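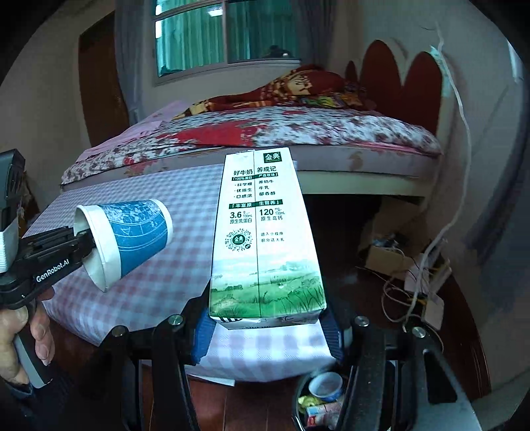

Milk carton and paper cup, each held in a hand-held gripper, in a bedroom with a gingham-covered table.

Kidach orders more grippers, defers the robot

DAGDAG, May 20, 2024 - Kidach, the home automation company, has approved the purchase of six more hand-held grippers and put off buying a robot arm until its next budget review in June, according to a spending plan sent to staff this morning.

The plan will disappoint anyone who joined a robotics company expecting to see a robot. Kidach's data team works in furnished rooms, with people picking up household objects using grippers they operate by hand. Recordings of the work are used to train software that is eventually supposed to run on an arm. The arm has now been on the wish list through two budgets, and has its own line in the spreadsheet, with a zero in it.

Most of the argument this spring was over what to do with $3,000 left in the equipment account. The engineering side wanted it held as a deposit on the arm. The data team wanted spare parts and pointed out that it had already spent $751 on replacement fingertip pads, a line that appeared in the previous plan as "misc." The data team won, and pads now get a heading of their own. 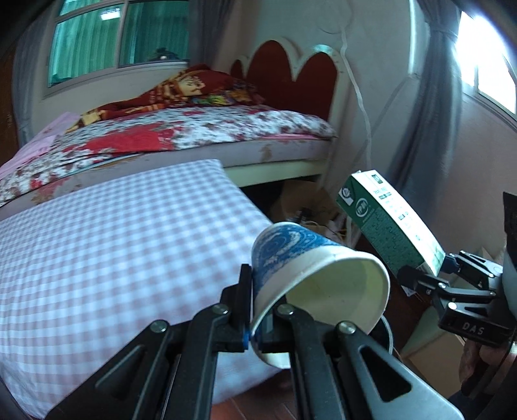 Cartons and cups remain the core of the program. A paper cup costs next to nothing, weighs next to nothing and folds up if squeezed too hard, so it gets through a good deal of operator patience. The plan sets aside a small amount for groceries and asks teams to save receipts. It also asks that milk be bought in sizes someone is prepared to drink.

The new grippers will come through Neseck, the distributor that handled the first order. Neseck offered a lower unit price on a larger batch, and Kidach declined after working out that it would own more grippers than it had hands to hold them. Charging cables are sold separately. The earlier order overlooked this, and the new one mentions it in bold.

Kidach will also keep paying for Ellell, the scheduling tool it uses to book rooms and equipment. A proposal to drop Ellell and go back to a shared calendar was withdrawn when two teams turned up for the same bedroom on the same afternoon.

Delivery is expected before the review. At that point the company will look at how many hours the extra grippers have added, what broke, and whether the arm can be moved into the second half of the year. The plan lists floor space for it as "to be confirmed." The corner originally measured for the purpose is holding cardboard boxes, and those are not in the budget either.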